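Square Pegs: An Afternoon With Hsin-yi Hsu

Hsin-yi Hsu has opinions about corners. She teaches computer repair in Unit 4 of the old Grivberg building, and her students meet the processor on the first night, before they are trusted with a screwdriver.

"People expect it to be the hard part," she says. "You put it down flat and take your hand away. The hard part is taking your hand away."

Her kettle lives beside the spare fans, and tea is offered in a mug marked Fondier, a firm she says owes her an invoice from April. She won't say how much.

I ask what goes wrong most often. Confidence, apparently. "They see a square and they see a square hole, and they think, well, four ways to be right. There's one." She favours holding a chip by its edges, the green border and never the underside, and looking at the recess for longer than feels polite.

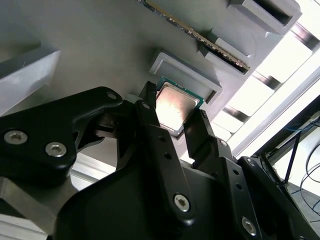

On pushing

"Don't," says Hsu, and drinks some tea. Pressed for more, she allows that her former student Chi-keung Yau once leaned on a processor "like a man closing a suitcase." He now sells flooring and is very happy.

Her own first build, a grey box she still calls the Sorkholm, sits under the bench. Does it run? "It hums," she says. "I've never asked it for more than that."

The next course starts when she has found the other screwdriver.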